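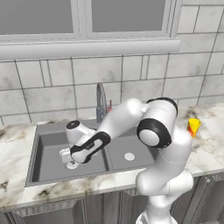
Amândio thinks the drain is what got us. The gripper sits right over it when the descent ends, and he says the contact solver hates the spot where the round drain meshes with the basin floor. I wasn't convinced when I came in, but I am now, and it's a lovely bug!

12/01/2019

Fault: the arm goes down into the left basin of the sim kitchen, reaches its low point, then the wrist torque shoots up and the whole thing flings itself toward the faucet. No limit trip, no stop. Remora logged it as a normal finish (!!), and that bothers me more than the fling.

Ran the descent 400 times overnight with the fingers empty. 5 bad ones. Dug through the worst and found the spike at step 3,718, over in a single tick. The drain's collision shape pokes up a hair higher than the drawn one, so the fingers touch something before they look like they touch anything. Same mesh we pulled in from Trodero back in October, never checked by me. My fault, noted.

Swapped the drain for a plain flat disc and did 200 more. Clean, every one. So happy with this.

Not fixed: the stop. Torque watch only reads every tenth tick, so a one-tick spike walks straight past it. On the real arm that is somebody's knuckles. Bence Fülöp wants it read every tick and latched, and I agree. Until that's in, no sink policies leave the simulator, mine included.

To do: latch the torque flag. Check the right basin drain too, it probably has the same lip. Ask Amândio how he spotted it from one plot, because I want to learn that trick.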